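Open day at the Tellwood lab - my visit report

For the "seeing it in practice" part of my project I went to the November open day at Tellwood, the robotics lab on the Predlow site. My project is on how machines learn to pick things up, and up to then I'd only read about it, so I was really looking forward to this one! (It took two buses to get there and I still arrived before the doors opened.)

There were 20 of us in the group, mostly students with a few parents. We started with a short talk in the canteen, which was a bit heavy on slides, and then went through to the workshop where all the good stuff was.

The first stop was Huet, their sorting arm. It moves small parts from one tray to another and it's much quieter than I expected - I'd imagined lots of whirring. It dropped a washer during our turn and the engineer let it carry on and try again, and it got it the second time. I liked seeing that more than a perfect run, to be fair. I asked how often it misses and she said it depends a lot on how shiny the part is, so I've put a bit about reflections in my background section.

The second stop was the one I'd come for. Hemano is their hand-held gripper project, where a person holds the gripper and does the job themselves while a camera on the tool records it. The recordings are then used to teach a robot arm the same job. The team said they want 2,000 recordings before they start training properly, and one of the people there had done 66 in a single morning, which sounds like a very sore wrist to me.

We all got a go. You squeeze to close the fingers and let go to open them, and my first try was hopeless because I kept looking at my own hand and forgetting about the tip of the tool. After a few goes I slowed down and it got easier. The advice I wrote down was to come in slowly, stop just over the table, then close. I also noticed how much you learn about your own hands - I never think about how I pick up a pen, but with only two stiff fingers you have to choose your angle first.

I asked about grip, too. Smooth fingers let things slide, so tape is a cheap way of changing the surface, and it can be swapped when it gets tatty. On the one in my picture the tape on the left finger has gone creased and is lifting at one edge, and there are ragged bits hanging off lower down. I'd like to test this for my own project by trying a few kinds of tape on a simple gripper and seeing which lasts longest.

What I'd do differently next time is take more notes during the talk, and ask about cost, which I completely forgot. I've written to the lab with that question and will add the reply to my appendix.
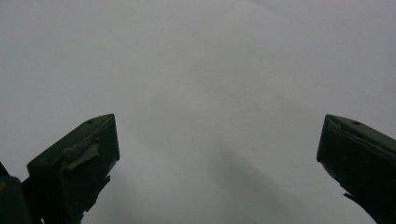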